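Home About the Club Gallery Calendar Contact

Search this site Enter keyword Go

Dosport Robotics Club — Hand Gripper Project, Gallery

Posted September 7, 2020

Welcome to our gallery page. Since April the club has worked on one project, and many parents and former members have asked to see how it goes. The project has the working name Flaledex. Its purpose is to teach a robot arm simple handling tasks from recordings that students make with grippers held in the hand. We are an evening club, so the work goes slowly, but we are satisfied with the progress.

A few words about the organization. The club has 15 members this season, divided in two groups. One group makes the recordings and the other group checks them and prepares them for training. In the middle of the season the groups change, so each student learns both sides of the work. The room is lent to us by the firm Detside, and the workshop Kozłowski gave us a good price for the printed parts. We thank both of them very much.

The first weeks were spent almost completely on the fingers. Our early ones were straight and stiff, and round things rolled out of them. After several attempts we changed to curved fingers of a softer material. They bend a little around the object, and the operator does not need to squeeze so hard.

The second difficulty was the operators themselves. A student who is new to the gripper moves too fast and stops too suddenly. Now we ask every new member to make 40 practice recordings before any of them is kept for the project. It sounds like a lot, but one recording is short and most students finish in two evenings.

By the end of August we had 1088 accepted recordings. The checking group is strict — when the object slips or the hand shakes, the recording is removed.

The pictures will be added as the members send them. 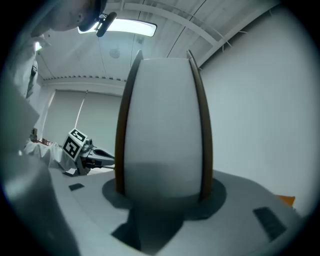 Curved fingers on both sides of a tall white piece, with a second gripper held out toward it. The cube with black-and-white square markers is mounted on top of that second gripper.

For the autumn we plan a small demonstration for families. The students will show picking up, passing from one gripper to the other, and placing on a tray. Each group will have 10 minutes, and after that the visitors may try the grippers too. The date will be in the club calendar when the room is confirmed.

Filed under: Student Projects, Robotics, Club News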